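Las pruebas en simulador ya tienen reglas (y me alegro)

Llevo meses dando la lata con este tema, así que no me voy a repetir demasiado, pero hoy hay novedad: Siten acaba de publicar su guía de buenas prácticas para evaluar pinzas robóticas en simulación. Son 48 páginas, me las leí anoche de un tirón y, oye, ¡se dejan leer!

Lo que más me gusta es el capítulo sobre cómo contar los resultados. Quien siga la guía tendrá que publicar todos los intentos, también los fallidos, y decir qué versión del simulador usó. Parece de cajón, ¿verdad? Pues en Clirnitz repasaron 464 informes antes de redactarla y solo 49 traían las dos cosas. Yo misma he firmado alguno de los otros, lo confieso.

También piden cambiar fondos, texturas y objetos entre una tanda y otra, con un mínimo de cinco escenas distintas por tarea. En Bostach ya han dicho que se apuntan. Casado, de momento, prefiere esperar a la revisión de mayo, y lo entiendo, porque rehacer un banco de pruebas entero lleva su tiempo.

La guía es voluntaria, ojo, y todavía no dice nada de cómo comparar esos números con los de un brazo de verdad. Esa parte la han dejado para un anexo que sigue en borrador y que pienso leer en cuanto lo cuelguen.

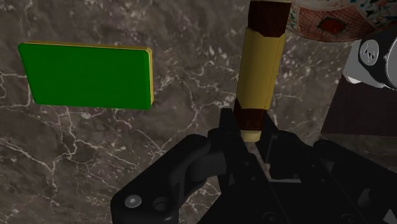
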